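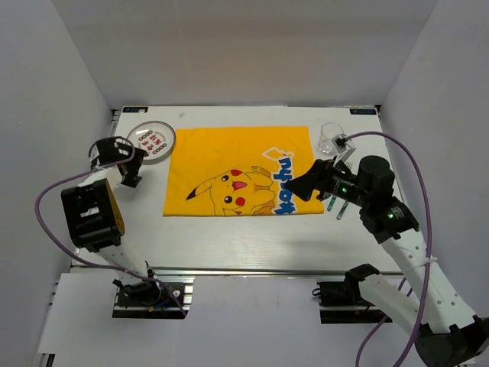
Recording a Two-Arm Shirt Fold by Remote Control

Applies to: Ollitz bench cell, Kikon recorder 2 and later
Last updated: December 6, 2019

This page covers recording a folding task on the two-arm cell with a pair of leader arms. It assumes that both follower arms are bolted down, homed and talking to the recorder. If they are not, finish the setup page first.

Before you start

You need one short-sleeved T-shirt in a plain knit. Stiff or heavily starched cotton holds its creases and will teach the arms folds that softer shirts do not repeat. A printed shirt is fine, and a print placed off to one side helps the operator keep track of which way the shirt is turned. The yellow one used for this page has its Pikachu graphic lying sideways, with blue katakana running down the right side, nearest the right gripper. Keep the same orientation for every take in a set. Mixed orientations belong in a separate set with its own label.

The shirt starts flat, as a rectangle, in the center of the table and between the two grippers. Smooth it once with the palm and leave it. Small wrinkles and soft creases are acceptable. A fully ironed start looks tidy but gives you a policy that stalls on the first wrinkle.

Other objects may stay on the table if they remain outside the folding area. Our cell keeps a clear petri dish in the back-left corner and a small clear plastic cup in the back-right. Both are light enough to be dragged by a sleeve, so check their positions between takes.

Cable check

Move each arm by hand through its full reach with the motors off. Watch the cable at the gripper and again at the base. It should form a wide, loose arc and never pull tight. The left cable should swing out along the left side and come back down to the base. The right cable should pass over the motor and drop along the arm link. If either one crosses the folding area at any point, re-route it before going on. A cable that brushes the shirt moves cloth, and that motion ends up in the data.

Matching the leader arms

1. Put both leader arms in their rests.
2. In Kikon, open Session and choose Align.
3. Lift each leader slowly until its joint readings come within 2 degrees of the follower. The follower does not move during this step.
4. Press the pedal to engage. The follower should take up the remaining difference without a jump.
5. Close and open each leader trigger fully, 3 times. This sets the gripper range.

If a follower jumps on engaging, release the pedal at once and repeat from step 1. Repeated jumps usually mean the arm was homed against an obstruction.

Recording a take

Start with both grippers hovering above the table, one on either side of the shirt and facing each other. Hold still for one second after the tone. The recorder trims still time at the start, but it needs some to trim.

Lower both grippers together and pinch the near corners. Take only the edge of the cloth. The fingertips should skim the table – pressing down loads the wrist and shows up as a spike in the current trace. Lift just enough to clear the lower layer, carry the edge to the far side, and release both grippers at the same moment.

For the second fold, the left arm holds the cloth in place while the right arm brings its side across. Back the right gripper straight out along the line of the fingers before raising it. Lifting first tends to hook the top layer.

Return both arms to the hover position and release the pedal. Mark the take Keep or Discard right away. A missed pinch followed by a clean second try is a Keep. A take in which you reached in by hand is always a Discard.

How many takes

Record in blocks of 40, then rest. Operators get faster and sloppier late in a block, mostly at the release. With the Firnis trainer, a set of 200 kept takes is our minimum for a first training run. Sets shared with the Kanaujia cell must also be exported at the lower sample rate; see the export page.

Common faults

Gripper closes on nothing: trigger range not set, or fingertips too high over the table.
Left and right swapped: leader cables reversed at the hub. Swap them there and leave the software setting alone.
Shirt creeps toward one side over a block: the operator is releasing one gripper early. Re-center the shirt by hand before each take.
Recorder reports dropped samples: close the preview window and repeat the take.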